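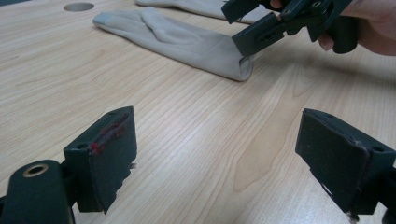
Gloves are my life this month, and I have opinions! When Ilze Grigaitė and I started the two-handed folding work at Flumelstead, we figured a knit glove would be the easy one. It's small, it's flat, it weighs nothing. Then we trained our first policy on 106 demos and it got the cuff right 4 times out of 20. Ouch.

So we went back and watched the recordings (all of them, with a lot of coffee), and the trouble was in how we'd been collecting. Each of us had our own habits with the hand-held grippers. I'd go straight for the fingers, Ilze would go for the cuff, and Lenni did something different every time. The policy learned a bit of everybody and ended up hovering in the middle, pinching air.

The change we made is pretty dull. One gripper goes to the cuff first and holds, and only then does the other one move in. Same order for every demo, gray gloves only, laid flat on the wood table. We also throw out any take where the second hand starts early, even if the fold comes out nice. Lenni Suominen grumbled about that rule for days and then collected most of the new set himself, 77 takes in all.

Fewer demos than before, and the retrained policy now gets the cuff 16 times out of 20! I made Ilze rerun it before I'd believe it, and she got the same number.

Still on my list: the pads on our grippers are getting ratty at the edges, and I'd love to know how much that matters for thin fabric. Hertta Nieminen over at Jisetbridge wants to try our cuff-first order on socks in January. If you have a pile of odd ones, she'll take them.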